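## Mailing Day Notes

The spring mailing goes out May 7, 2021, and we have 238 envelopes to fill before then. Of those, 182 are going to members who asked for paper copies, and the rest are for the shops and libraries that display our schedule. If you signed up for a shift at the Gilar office, please read this before you come in. It covers the things people asked about last time.

Lilla Tóth has set the job up so that each table handles one size of envelope. We are using plain kraft envelopes again, the kind with the small red-orange postal code boxes printed on the front. They hold up better than the white ones we bought two years ago, and they cost less. The insert is a single sheet of teal paper. The members' letter is on it, and the summer dates are on the back.

Work on the white tables only, and keep them clear except for envelopes and inserts. Lay an envelope flat with the long side toward you. Keep one hand on it so it doesn't slide, and bring the sheet in with the other.

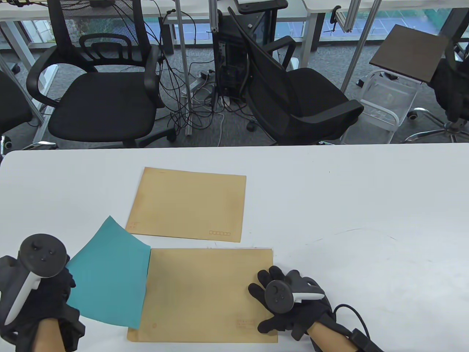

### Handling the teal sheets

The teal stock came from Panicker this year. It is a nice color and the print is sharp, but the sheets like to stick together and they curl at the corners. Last fall we had a few members call to say they had received two letters, and one library got an empty envelope. A little care at this stage saves us the return postage.

To pick up a single sheet, press down near the edge with your fingertips and slide it toward you until the edge lifts. Don't dig at the corner with a fingernail. It leaves a crease that shows right across the heading. If two sheets come up together, put both back on the table and start over.

The sheet goes in folded once, print side in. Make the fold on the table and run a finger along it from the middle out to each side. A fold made in the air usually comes out crooked, and then the sheet catches on the envelope flap.

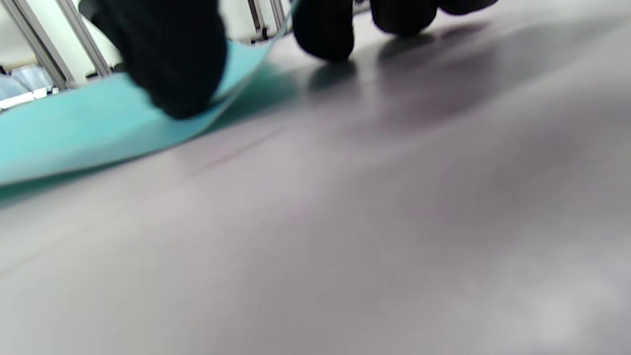

*Teal sheet on the tabletop, with one edge lifted.*

### Checking and stacking

Once an envelope is filled, press it flat with an open hand before you add it to the pile. You should feel one fold inside. If you feel a lump, take the sheet out and fold it again. Leave the flap open until someone else has looked at it. We seal in batches of 10, and each batch gets a paper band with your initials on it so we know who to ask if there is a problem.

Address labels come last. They are on the Teditz rolls in the supply cabinet, second shelf, already sorted by zip code. Please don't start a new roll until the old one is finished. Labels go in the open space in the middle and should not cover any of the printed marks. If a label goes on crooked but can still be read, leave it. Peeling it off takes the top layer of brown paper with it.

Wipe the table whenever you change over to a new stack. Paper dust builds up faster than you would think, and it gets into the glue on the flaps.
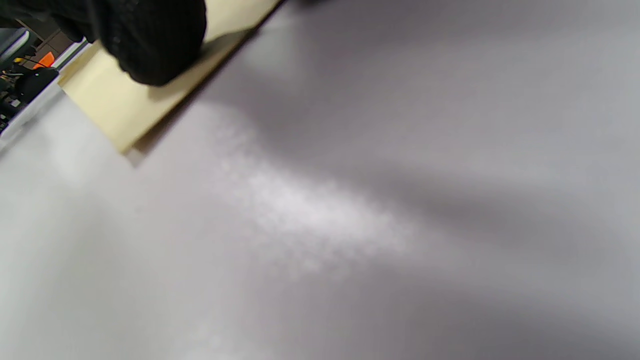

The Culto shop has let us have their leftover padded mailers as well, five of them, and those are set aside for the overseas members. They need a customs slip, so leave them for Lilla.

Two other items. The office heat is on a timer and shuts off in the early evening, so bring a sweater if you are on the late shift. And if you have moved since the winter newsletter and haven't sent us your new address, do it now — anything that comes back to us won't be sent again until the June mailing.

Shift changes go to Lilla by email or on the sheet by the door.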